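Automation and Work, Unit 4
Handout: The packing bench at Korent
Instructor: Byung-chul Na
February 6, 2018

Read before class. Bring the Ellico wage table from Unit 3.

Korent packs small goods by hand for mail order. Part of each shift now goes to bench work with hand-held grippers. The worker does the job with the tool, and recordings of the work are used to program the arms on line 2.

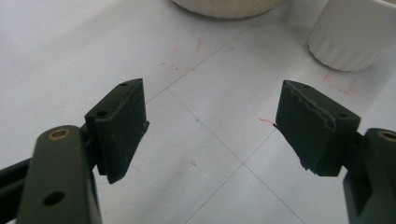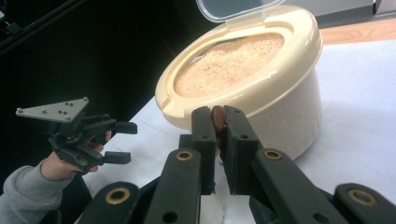 Bench work with hand-held grippers. In the second picture a small brown piece is held between the fingers.

What changed for the packers

Before the bench was set up, 48 people packed full time and were paid by the piece. Bench hours are paid by the hour. Fast packers lost money on those hours and slow packers gained. The firm later added a flat supplement, which settled most complaints but not all.

Pace changed too. A packer used to fill 272 boxes on a normal shift. At the bench the count is in recordings, and a spoiled one has to be done over.

Who owns the skill? Packers asked if they should be paid again when line 2 uses what they recorded. Korent said no. At Lutinier the same question went to arbitration (see Bahrami case, packet p. 6).

For discussion
Is bench work a promotion, a transfer, or the same job with a new tool? Job title matters for seniority, so check the contract language first.

Written response, one page, due next meeting.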